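Visit notes, 7/1/23

I went up to the Clesarau open day mainly to see whether the new snow station does what the mailing said it would. The mailing promised "slope-by-slope hazard forecasts." I have heard that before, and I still dig my own pits.

The station sits at the top of the Rurkik road, 2 miles past the last plowed turnout. In summer it's an easy drive. In January you would be walking the last part under two loaded gullies to reach a building that tells you whether the gullies are loaded. I asked about this at the door and was told that most of the data comes down by radio.

The first stop was the instrument field. There is a snow pillow, a wind mast, and a depth sensor on a crossarm. The mast is in a good spot. The depth sensor is tucked behind a rib that scours on any west wind, so I don't see how it can speak for the bowls on the Dresach side, where the slabs that hurt people tend to form. The sign says the readings apply to "roughly 400 acres of similar terrain." I have skied those acres, and similar is a generous word.

Inside they showed the Helmy model on a wall screen. It takes the wind, temperature, and new snow and gives each slope a color. They ran it on a storm from last winter and the colors looked fine. They would, on a storm that was used to tune it. I asked for one it got wrong and was promised a list by September. 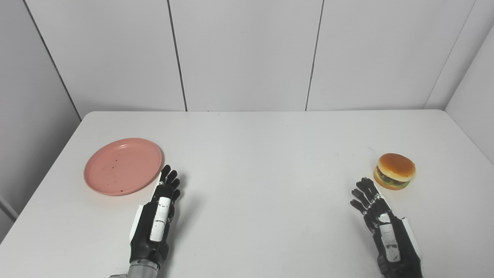
Another visitor, standing near the screen, said that a colored map was still better than what most people carry up there, which is a weather app and a friend's opinion. Fair enough. My worry is the friend who now has a green slope on his phone and stops looking at the snow.

The talk after lunch was better. It was on persistent weak layers, with real pit profiles, and the speaker admitted the model handles buried surface hoar badly. That ought to be on the front page of the handout. It's on page 3, in small type.

Parking was tight. There were 70 spaces, and the overflow lot was mud. Bring your own food, as the grill line was long and ran out of buns early.

I'll check their forecasts against my pits this winter and post both. Until then I'd treat the colors as one more guess.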